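Gollura Household Recipe Conversions

README for version 2

Overview

Gollura is a set of plain text tables for converting home recipes between volume and weight. It covers dry goods, liquids, fats and a short list of fresh produce. The tables were put together by Yamuna Fernandes and Teresa Lobo from their own weighings in a home kitchen in Fliltmont, and cleaned up for release on 28 April 2022.

The release has 577 rows. Of these, 131 are liquids and 121 are flours, starches and meals. The rest are sugars, grains, nuts, fats and produce.

What is in the folder

ingredients.csv — one row per ingredient and measure
measures.csv — the cups and spoons used, with their volume in milliliters
notes.txt — remarks on single rows, keyed by row number
changes.txt — what changed between versions

Columns in ingredients.csv

id: row number, never reused
name: common American name, lower case
other_names: separated by semicolons, may be empty
group: liquid, flour, sugar, grain, nut, fat or produce
measure: cup, tablespoon or teaspoon
method: spooned, scooped, poured or packed
grams: mean of the repeat weighings, one decimal place
spread: highest weighing minus lowest, in grams

An empty spread means there was only a single weighing. Treat those rows with care, mostly in the nut group.

How the weights were made

Each ingredient was weighed on a kitchen scale that was zeroed with the empty measure on it. Dry goods were leveled with the back of a table knife. Liquids were poured to the line and read at eye level. Brown sugar is the only ingredient with a packed row and a spooned row for every measure.
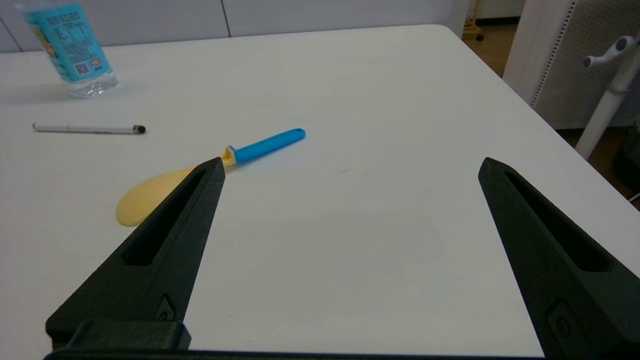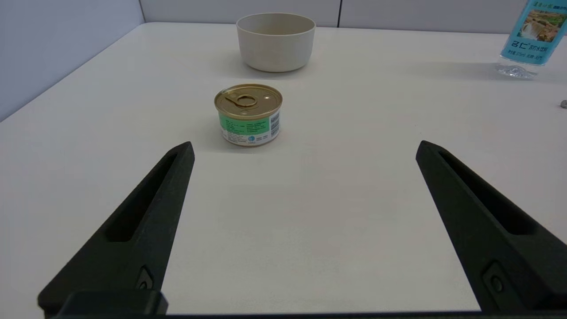
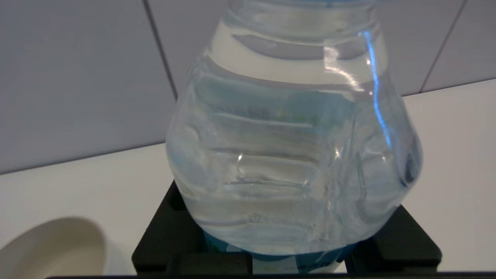

White tabletop, all three; spoon in the first, bottle in the third.

Flour was the hardest group. A scooped cup came out heavier than a spooned one nearly every time, and the spread is wide for whole wheat and rye. If a recipe doesn't say how its flour was measured, use the spooned row and hold back a little liquid.

Known problems

Rows for honey and molasses in teaspoons are too low. Some of it stays on the spoon, and we did not correct for that.

The Tam column from version 1 is gone. It held ratings for how well each row worked in baking, but the two of us scored differently and the numbers couldn't be compared.

Chopped nuts are listed as coarse or fine with no sieve size. We may redo these next January.

Shredded cheese was left out — the weights changed too much with the grater.

Loading the tables

The files are comma separated, UTF-8, with a header line. Names that contain a comma are in double quotes. The folder also opens in Vivasitz if you pick "table set" on import and leave the number format on automatic.

Use and credit

You may copy, change and share the tables for any purpose. Please keep the name Gollura and the version number with them. Corrections are welcome. Send the row id, your own weight in grams and the method you used.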